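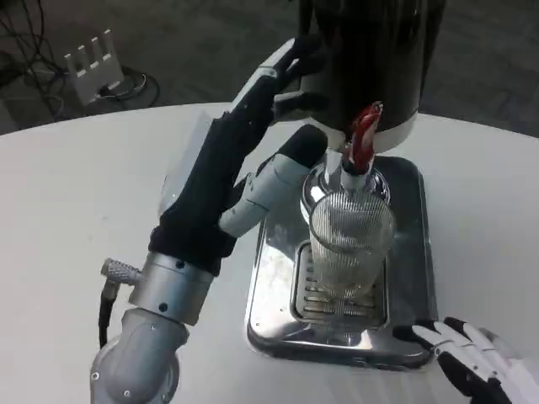

A red lever, a short chrome spout and a drip tray.

Give Me a Lever Any Day

2025-09-22

I stood in front of a drink machine at the Feveo office last spring for so long that the person behind me cleared her throat. Twice. I wanted water. Plain water, no bubbles, no lemon, not "lightly chilled." The screen wanted me to pick a size first, then it wanted to tell me about a cucumber infusion, and then it went to sleep while I was reading about the cucumber infusion and I had to start over.

Two floors down, next to the mail room, there was an old dispenser with a lever on it. You put your cup under the spout, you pulled, and you let go when you'd had enough. I went down there for the rest of the contract (four months, and my knees were better for it).

So this is my case for the lever, and I'd like it to be a bright one. Red if possible. I know red is supposed to mean stop, or hot, or danger, and I've had that argument with my sister and lost it, but on a black machine with a shiny chrome base a red handle means "pull here," and everyone from a toddler to my grandfather gets it without reading a word. You could put that machine in any breakfast room in the world. You would not need the laminated sheet.

Oh, the laminated sheet! If you've ever stayed at the Villalobos, the little hotel by the river in Pudholm, you'll know the one I mean. They replaced their juice dispensers last October with a panel of flat gray touch buttons, and within a week there was a sheet of instructions taped up beside it. By the time I went back there was a second sheet taped over part of the first. I love that hotel. I've eaten a shameful number of its rolls. But a breakfast room where people are reading instructions to get orange juice has gone wrong somewhere, and I don't think the guests are the ones who need fixing.

What I like most about a lever is that it lets me change my mind. A button decides the amount for me. Small, medium, large, and whoever picked those amounts has never met my mug, which sits right between medium and large and has been the cause of a lot of paper towels. With a lever I can do a splash. I can do a splash and then another splash. I can fill a kid's cup a third of the way, because a third of the way is how full you fill a kid's cup if you would like to have a nice morning. My hand is doing the measuring and my eyes are on the cup, where they should be, and the whole thing is over in the time it takes a screen to wake up.

And you can feel it. A good lever pushes back a little – enough that you know it's shut when you let go. I've walked away from touch panels and turned around to check them, like you do with the stove before a vacation. I've never turned around to check a lever.

Now, the drip tray. I have feelings about drip trays. A machine with a spout and no tray under it was designed by someone who has never had to wipe a table, and I will die on this hill. It should be metal, it should have rounded corners so a cloth can get all the way around, and it should be big enough that you can set your cup down crooked and still be fine. Chrome shows every spot, I know. I'd say good! If it shows the spots, somebody wipes it. The matte black plastic ones look clean for weeks and then one day you lift them up and wish you hadn't.

While I'm at it, put the thing on a table. A round white table, out where people can come at it from more than one side. I don't know who decided that dispensers belong in the back corner of a counter, under a cabinet, with the cup stack over here and the napkins on the other side of a trash can. At Pivadau, the bakery where I do most of my complaining, they moved their self-serve stuff off the wall and onto a round table in the middle of the floor, and the line went away. People just sort of drift around it now. You do bump elbows. I've had some of my better small talk of the year bumping elbows over there, including a very good tip about where to get my boots resoled.

I can hear the other side, because I live with the other side. My husband likes the screens. He says a lever gets touched by everybody, all day, and he's right, and he would like me to think about that more than I do. He says a lever can snap. Also true, we had one go on a camping jug, and that was a wet afternoon. He says a screen can be updated. I say I've never once wanted my water to be updated, but fine, I see why a big cafeteria with 826 people coming through for lunch wants a machine that can report it's running low.

Most of us aren't running a big cafeteria, though. We're running a church basement, or a break room with 25 chairs, or a kid's birthday party in a rented hall, and somebody has talked us into a gadget that needs its own outlet and a password. I looked at home versions over the summer. The one with the screen was $198 more than the one with the handle, and I read the whole product page looking for what I'd get for it. There was a light ring. It changes color. I don't know, maybe you're a light ring person.

I bought the one with the handle. It lives on our porch table in warm weather, and the neighbors' kids have figured out they can help themselves, which I suppose I should have seen coming. I go through a lot of lemonade. The tray gets sticky and I rinse it under the hose.

Feveo took out the old dispenser by the mail room, I hear. If anyone knows where it went, I've got space next to the one on the porch, and my husband doesn't read these.

More recent columns
Please Stop Hiding the Napkins
What I Learned From a Bad Can Opener
The Case for an Ugly Mug
Your Kitchen Drawer Is Fine
Two Weeks Without a Microwave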